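ジュートのトートバッグをお風呂用品入れにしたい 中身の入れ方と内側の汚れ対策

投稿者：Mika

ジムの帰りに銭湯へ寄ることが増え、ボトル類をまとめて持ち歩くバッグを探していました。家にあったスイカ柄の麻(ジュート)のトートを使おうと思っています。柄は気に入っているのですが、生地の目が粗く、繊維がぽろぽろ落ちます。口の折り返しの角もほつれてきました。

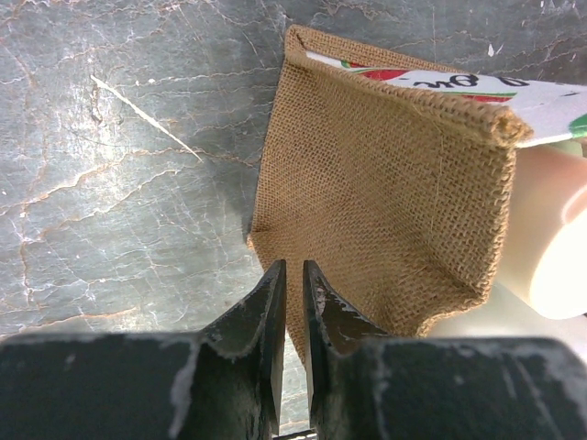

入れたいのはシャンプー、ボディソープ、化粧水、クリームなどで、大きさも形もばらばらです。困っているのは次の2点です。

ひとつめは、歩いているうちにボトルが倒れること。先週の土曜日はバッグの底で化粧水のふたがゆるみ、タオルまでしみました。ふたつめは、濡れたボトルを入れて帰ると麻がなかなか乾かないことです。洗濯機で洗っていいのかもわかりません。

同じような使い方をしている方、入れる順番や下準備のコツがあれば教えてください。バッグを買い替えるのは最後の手段にしたいです。

回答者：Susa

麻のトートを温泉用に38か月使っています。途中で持ち手を一度付け直しましたが、本体はまだ現役です。

まず洗濯ですが、ジュートは洗濯機に入れないほうがいいです。縮むし、色も出ます。汚れたところだけ固く絞った布でたたいて、口を広げて陰干ししてください。前に一度丸洗いしたときは、型くずれして底が平らに戻りませんでした。

倒れる件は、入れる順番でかなり変わります。背の高いもの、重いものを先に壁ぎわに立てて、真ん中に細いボトルを入れます。最後にすき間へ小さいタオルを丸めて詰めると動きません。 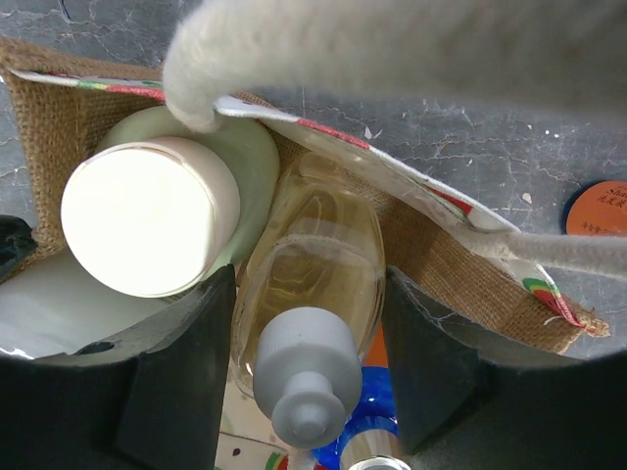 ふたは閉めたつもりでもゆるむので、化粧水やオイルのようなさらさらした液体だけは小さいポリ袋に入れて口をしばります。クリームの容器は横になっても平気なことが多いので、袋なしで入れています。

濡れたボトル対策には、底に薄いタオルを一枚敷いておき、帰ったらすぐ抜きます。麻そのものを乾かすより早いです。敷くものは何でもよくて、私は古い手ぬぐいを使っています。

詰める前には、持っていくものを一度全部台の上に出します。同じものを2本入れていたり、ほとんど空のを持って行ったりしていたので、そうするようになりました。ふたの締まりもそのときに見ます。

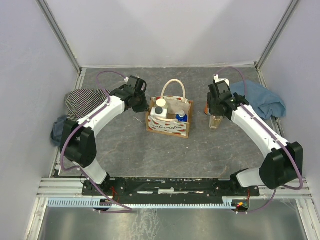

角のほつれは、早いうちに同じ色の糸で巻くようにかがれば止まります。布用の接着剤でも止まりますが、固くなって手に当たるので私はやめました。

回答者：Kurik

ビニールのスパバッグを買ったほうが早いと思います。底に穴があいているので水も抜けます。

回答者：Omar Awwad

Susaさんの方法に賛成です。付け足すなら、ポンプ式のボトルの扱いです。ポンプはぶつかった拍子に押されて中身が出ます。回して固定できるタイプなら必ず締めてから入れてください。固定できないものは、首のところに輪ゴムを巻くか、ポンプを外して普通のふたに替えます。

あとは、大きいボトルをそのまま運ばないことです。重いと持ち手の付け根に負担がかかり、麻はそこから傷みます。家用の大きいのは家に置いて、小さいほうに移して持ち歩くと楽になります。移すときは倒れないように流しの中でやるといいです。

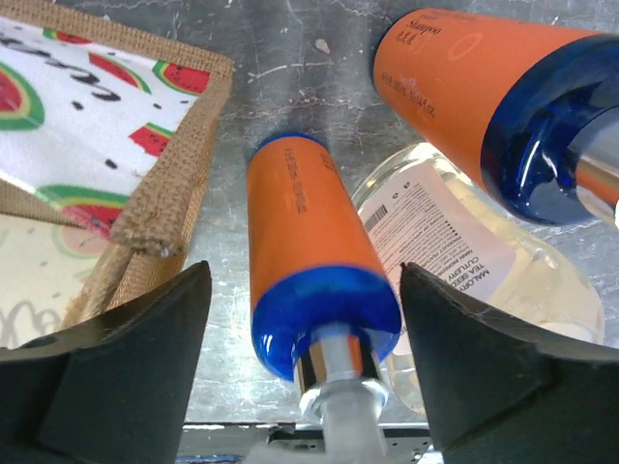
大小のオレンジ色のボトル。大きいほうには「Shampoo」の文字

内側が気になるなら、防水の巾着を中に一枚入れる手もあります。洗うのは巾着だけで済みます。

投稿者：Mika(お礼)

ありがとうございます。底に手ぬぐいを敷いて、化粧水だけ袋に入れる方法でやってみます。角は今晩かがります。Kurikさんもありがとうございました。スイカのバッグがだめになったら考えます。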